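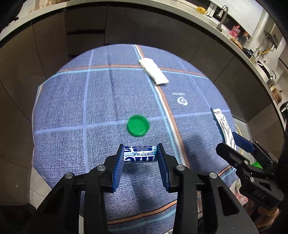
Home Packing and Dry Storage > Equipment > Sealers

Thread: Foil pouch seals peeling at one end, Dreltix 300

afagerlund
Posted 7:12 am

I have a Dreltix 300 impulse sealer, the tabletop model with the 300 mm bar and the 5 mm flat element. I bought it used in October. It is used for dry goods only: milk powder, dried onion, ground coffee, yeast. With plain poly tubing it makes a good seal end to end. With foil pouches the left two thirds is good and the right end peels open by hand.

Pouches are Trumen, 80 micron total, foil laminate with a poly inner layer. Width is well under the bar length so I am not running off the end of the element.

Things I have done so far:

Turned the timer up one mark at a time. The right end improves slightly, then the left end starts to pucker and go cloudy before the right end is any good.
Cleaned the nonstick cover strip.
Flipped the pouch around. The weak end stays on the right of the machine, so I believe it is the machine and not the pouch.

The wall outlet is on a circuit of its own. I have not opened the machine. Before I do, does anyone know the usual cause on this model? The manual says only "adjust time to suit material."

Aslak Fagerlund

sealbar_ed
Posted 7:40 am

Pressure pad. The silicone strip in the upper arm takes a set after a few years, and it goes at the hinge end or the latch end depending on how the arm was hung. Poly tubing is forgiving because it melts at a lower temperature and flows into the gap. Foil laminate does not flow much. You need even pressure.

Test it with paper. Cut a strip of ordinary printer paper, close the arm on it with the power off, and pull. Do it at the left, middle and right. If the right side pulls out easier you have found it.

drygoods_mn
Posted 8:05 am

Agree on the paper test. I would add one thing before he orders a pad. Check that the element is lying flat. On the used ones the end spring gets tired and the element bows up when it heats, then you get a hot line down one edge of the seal and nothing on the other.

afagerlund
Posted 12:31 pm

Paper test done. Left grips hard, middle grips, right slides out with light resistance. The pad looks flat to the eye. I laid a steel rule along it and there is a low spot toward the right end that starts near the last screw.

The element looks flat when cold. I can't see it when it is hot because the arm is down.

sealbar_ed
Posted 12:48 pm

There you go. Pull the strip out of its channel, turn it end for end, and run the test again. If the weak end moves to the left, it's the strip. If it stays on the right, the arm is bent or the channel is.

kettle_and_jar
Posted 1:15 pm

I'm going to disagree with the direction of this thread. 80 micron foil on a 5 mm impulse element is at the edge of what those machines can do. I ran the same Dreltix for two seasons and got rid of it. You can shim the pad all you like and you will still get weak seals wherever the pouch has a fold or a side seam, because at the seam there are more layers to heat through. For foil you want a constant heat jaw. I use a Jonivico clamp type, the handheld one with both jaws heated, and I have had no peeled seals with it.

sealbar_ed
Posted 1:22 pm

Thickness is not the issue in the OP's case. His left side seals fine with the same pouch. The element makes the same heat along its length, so if one end is good and the other is bad, the material is not the limit.

Constant heat works, no argument. It's also a hot object on the bench for the whole session and you can't hold an even distance from the edge by hand. I've seen clamp seals that wander like a creek.

kettle_and_jar
Posted 1:30 pm

Wander doesn't matter if the seal holds. Nobody is grading it.

drygoods_mn
Posted 1:51 pm

It matters if you want to trim and reseal. Every bit of wander is pouch length you lose the next time you open it. I get four or five uses out of a long pouch by sealing close to the cut edge.

On the seam question, I buy three side seal flat pouches with no gusset. Same number of layers across the whole mouth. Gusseted ones are where I've had leaks, always at the inside corner of the fold.

afagerlund
Posted 5:20 pm

Turned the strip end for end. The weak end moved to the left. So it is the strip.

New question. Bezerra has a replacement pad listed for the 236 series but not for the 300. Does anyone know if the profile is the same? I could cut two lengths and butt them together, but I don't like the idea of a joint in the middle of a seal.

sealbar_ed
Posted 5:37 pm

Don't butt them. You'll get a channel at the joint and it will leak there every time. I believe the 236 and the 300 use the same cross section and differ only in length, but I've only had the 300 apart. Measure the width of the foot that slides into the channel and the height above the arm, then ask Bezerra for it by the foot. They cut to length if you write to them. It isn't on the web page.

papercut
Posted 6:10 pm

I own the 236. Width of the foot on mine is the same as the channel on my neighbor's 300, we swapped arms once to see. So yes, same profile, at least on the older gray ones. The white ones I can't speak for.

afagerlund
Posted 6:26 pm

Mine is gray. Thank you. I will write to them.

Flat pouch.

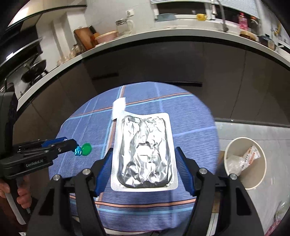 Foil pouch, smooth sealed border around a creased center panel.

drygoods_mn
Posted 6:44 pm

If you want a border wider than a 5 mm element will give you in one pass, there is a way. You can do two passes side by side. Seal, let the bar cool with the arm down, move the pouch in by the width of the element, seal again. Leave a small gap between the lines. If the lines overlap, the double heated strip goes brittle and that's where it cracks when you bend it.

sealbar_ed
Posted 6:52 pm

Two lines with a gap, yes. I do that on anything going away for more than a year. The gap also lets you see if the inner line has failed, because powder shows up in it when you cut in from the edge.

As for the creases in a center panel, those are cosmetic in most cases. What you watch for is a sharp crease that starts in the panel and runs out into the seal. The foil layer can pinhole at a hard fold. The poly is still intact so it holds water, but moisture vapor gets through over months.

kettle_and_jar
Posted 7:03 pm

Pinholes are overrated. The foil is laminated on both sides. For a pinhole to matter you would need a lot of them, and for most dry goods you'd never measure the difference.

sealbar_ed
Posted 7:15 pm

I have measured it. Not with lab gear, with a kitchen scale and silica gel. Two sets of the same pouch with weighed gel packs inside, one set left flat, one set folded hard in both directions and flattened out again. Stored in the laundry room. The folded set had gained more weight by the end of summer. Small numbers, but every folded pouch gained more than every flat one.

kettle_and_jar
Posted 7:21 pm

How much more, and what's the resolution on the scale?

sealbar_ed
Posted 7:34 pm

Scale reads to a tenth of a gram. I don't have the notebook here. I'll concede that for something like dried onion, which you use inside a year, it makes no difference. For yeast or milk powder I would not fold a pouch I meant to keep.

kettle_and_jar
Posted 7:40 pm

Fine. I'll accept that for yeast.

papercut
Posted 8:02 pm

Side question for anyone. When you seal powder, how do you keep the mouth clean? I lose more pouches to dust in the seal area than to anything mechanical. Coffee is bad and milk powder is worse.

drygoods_mn
Posted 8:19 pm

Wide mouth canning funnel with the stem extended. I cut a collar from a sheet of stiff plastic and taped it inside the funnel so it reaches a hand's width below the mouth. Fill, tap, wait a minute for the dust to settle, then lift the funnel straight up. Wipe the inside of the mouth with a dry cloth. A damp one makes paste.

Static is the other half of it. In winter I run the kettle in the room for a while before I start, then move it out.

afagerlund
Posted 8:33 pm

I fold the top of the pouch outward like a cuff while filling, then fold it back up. The inside face of the cuff never sees powder. It does put a fold across the seal area, so from what is written above I should make it a soft roll and not a crease.

sealbar_ed
Posted 8:41 pm

Soft roll is fine. And seal below it if you have the length.

papercut
Posted 9:05 pm

Cuff method is going on the list, thanks.

afagerlund
Posted 10:14 am, two weeks later

Update. Bezerra cut a pad to length for the 300 and it slid into the channel with no trimming. Paper test is now even at left, middle and right. I replaced the cover strip at the same time because the old one had a brown line down it.

I had to turn the timer down two marks from where I had it. At the old setting the seal puckered across the full width. With the lower setting I get an even matte line on the Trumen pouches and I can't peel either end by hand. I have run a batch of coffee and a batch of onion with two passes each and a gap between.

One thing for anyone doing this job. The last screw at the latch end on my machine was a different length from the others and it bottomed out before the channel was tight. I suspect a previous owner. Check that before blaming the pad.

sealbar_ed
Posted 10:52 am

A loose channel at that end could be what wore the old strip in the first place. What did you replace the screw with?

afagerlund
Posted 11:08 am

Same thread, cut down with a file to match the others. Holding so far. I will check it again after the yeast.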